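Zerketthorpe Tool Library: hand tool renewal completed

The Tool Library at Zerketthorpe has completed the renewal of its hand tool collection. The work began in April and covered all 371 items held for loan to members, from claw hammers and spirit levels to the smaller boxed sets kept behind the counter. Items with split handles, rounded tips or loose heads have been withdrawn. Those in sound condition have been cleaned, re-marked and returned to the shelves.

Screwdrivers remain the most frequently borrowed category and were accordingly dealt with first. The former mixture of wooden and hard plastic handles had drawn regular comment from members, in particular those with a weaker grip. Preference has now been given to handles with a rubberised surface and a hole through the upper end, so that each tool may be hung on the new wall boards at the Farance Road entrance. Six boards have been fitted, and each hook carries the number of the tool that belongs on it.

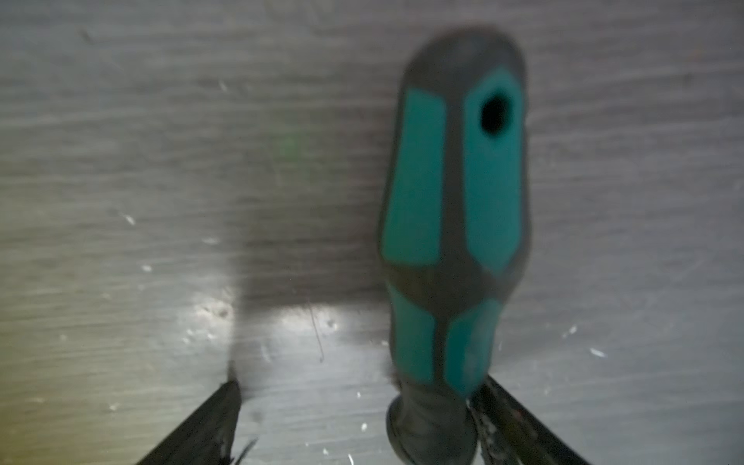 Screwdriver with dark grey and teal grip; the hanging hole is near the top of the handle.

Members are asked to return screwdrivers to the counter and not directly to the boards. Staff will examine the tip and the shaft before the tool is hung up again. Any damage should be reported at the time of return. No charge is made for ordinary wear, but the Library may seek the cost of replacement where a screwdriver has been used as a chisel or lever.

The standard loan period for hand tools is unchanged at nine days. One renewal is permitted, provided that no other member has reserved the item. Sets must be returned complete and in their own case. Precision screwdrivers continue to be issued from the Morgan Street branch only.

The renewal was met from a grant of £3000 awarded by the Sakness Community Fund, to which the Library records its thanks. The remaining balance will be applied to the purchase of clamps and hand saws. Suggestions for further additions may be left in writing at either branch.

Issued by the Library Office, 2020-10-22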